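Search the archive: Enter keyword Go
Print this message | E-mail this message

Gatudus-Members mailing list
Subject: Re: Registered names, pet names and changes of name
From: Gatudus Register Office
To: Gatudus-Members

Dear members,

The office has received a number of letters on the naming of cats in the register, most of them prompted by the notice sent out with the renewal forms. As several raise the same points, we are replying to the list as a whole.

The register holds two names for every cat. The first is the registered name, which includes the cattery prefix where there is one. It appears on the certificate, in the show catalog and in the pedigree of any kittens. The second is the household name, the one the cat is called at home. The household name has been an optional entry until now, and many older records leave it blank.

Under the revised rules, a registered name may be no longer than 30 characters, counting spaces and punctuation but leaving out any title the cat has earned. The former rule gave no limit, and the catalog printer has for some years been shortening names to fit the column. Owners were understandably unhappy to find a cat listed at the Uditz show under two-thirds of its name. Names already in the register are not affected and will not be shortened by us. Where an existing name is too long for the catalog, the office will write to the owner and ask for an agreed short form.

A registered name may be changed once, and only before the cat has been shown or bred from. The request must be signed by the breeder and by the present owner. The household name may be changed at any time by a note to the office. No fee is charged for either.

Names of public figures are permitted for pets of any kind, and the register contains a good many presidents, first ladies and singers. We ask only that a living person's full name not be used as a registered name. A first name or a nickname is acceptable. Names already used by another cat of the same breed will be returned to the applicant with a request for a second choice, and it saves time on both sides if a second choice is written on the form to begin with.
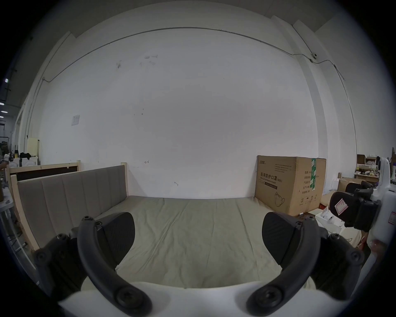
Maximiliano Núñez wrote:

> I read the notice with interest and have no quarrel with the limit
> on length, but I am concerned about cats that come to a new home as
> adults. My present cat was nine when she came to me. Her certificate
> gave a registered name that her former household had never spoken
> aloud, and the household name was blank. I called her by the
> registered name for a week and she paid no attention to it. Only
> when I telephoned the breeder did I learn that she had been called
> Pudding all her life. She came at once when I tried it.
>
> I should like to ask that the household name be made compulsory
> whenever a cat changes hands. It would cost the seller a moment and
> would spare the cat a good deal of confusion.
>
> I should also like to know whether a new owner who prefers another
> name is obliged to keep the old one on file. My neighbor renamed a
> male cat by running the two names together and then dropping the
> first, and had no trouble with him. It would seem a pity if the
> record then showed a name the cat no longer knew.
>
> Lastly, the transfer form allows four lines for the name and address
> of the new owner and none for remarks. Could a line be found for
> habits and dislikes?

The office thanks Mr. Núñez for his letter and replies to his points as follows.

On the first, we agree. The household name will be a required entry on every transfer form from the next printing. Until that printing is ready, sellers are asked to write the household name in the margin beside the registered name, and the office will enter it. Where a cat has never had a household name, or where it is not known, please write "none known." A blank space tells us nothing, and we then have to send the form back.

On the second, an owner is free to choose any household name. The earlier one will be kept in the record as a former name and will be given out on request to the present owner only. We consider this worth doing for the reason Mr. Núñez describes in his own case. A cat may be transferred more than once, and the name it answered to as a kitten can be of use to a later home or to a shelter.

On the third, the form cannot be enlarged without moving to a second sheet. Remarks may be sent on a separate page, headed with the registered name and the certificate number. Such pages are passed on to the new owner with the certificate and are not kept by the office. Medical information should go from one veterinarian to the other and should not be sent to us.

Three members asked whether the rules apply to household pets without a pedigree that are entered in the companion class. They do, with one difference. A companion cat has no prefix, and its household name may serve as its registered name. Duplicates are accepted in this class. There are several cats named Smokey in it at present, and the catalog tells them apart by the owner's surname.

Another member asked about accents and other marks. The register can hold them and the certificate will show them. The catalog could not do so in the past, but the new printer has confirmed that it can. Owners whose cats' names were entered without their proper marks may have the record corrected without charge, and a correction of this kind does not count as the one permitted change.

Members intending to enter the show at the Teltasport hall in Uditz should note that the catalog is made up from the register as it stands 30 days before the show. A change that reaches us after that will appear on the certificate but not in the catalog. Cage cards are written from the catalog. Stewards at the hall are not able to alter them, and requests should not be made to them on the morning of the show.

Forms may be sent by post or left in the box at the Takeda Street office, which is open until 4 p.m. Please do not send original certificates unless we have asked for them.

Further questions may be sent to the list or to the office directly. Those sent to the list will be answered on the list.

Register Office
Gatudus

Print this message | E-mail this message
Last updated: February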